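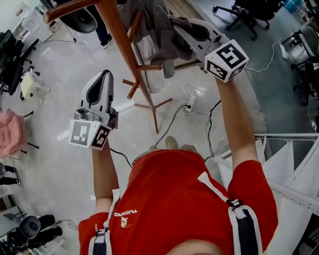 How do you keep a pair of hand-held grippers working through a whole semester of club nights? Wipe the finger pads after every session, keep the marker cubes clean, and store the two grippers so that nothing leans on the fingers.

That's the short version, and I could stop there, but I've been helping with our robotics club at Skondosdale long enough to have opinions!

Marker cubes first. Dry microfiber only, please. I used kitchen spray on one once and the black squares went shiny under the ceiling lights, and tracking was a mess until I printed new faces. Matte paper, a glue stick, and press the corners down hard with a spoon.

Pads: a damp cloth with one drop of dish soap, then air dry overnight. Skip rubbing alcohol unless you know what your rubber is (ours got tacky). I put a little tag on each gripper, L and R, so they go back in the right hands on Friday.

Straps. Harness straps stretch, or maybe students shrink, I don't know. Set the length with the buckles, then mark the spot on the webbing with a fabric pen. Sweaty straps go in a sink of cool water, never the dryer.

Cables eat up more of our time than anything else. Tape power strips down along the wall if you can, and do a walk-through before anybody straps in, looking at the floor the whole way. Your eyes are going to be on your hands once you start. Roll chairs well back too, casters have a way of drifting.

For our Natard project we're practicing with a coat rack, hanging things up and taking them off again, over and over. Heavy fabric behaves better than thin stuff. We're at 487 takes and want 675 before the meet in Arkham, so if you have an old jacket you don't love anymore, bring it along. Zippers are fine, but empty the pockets first.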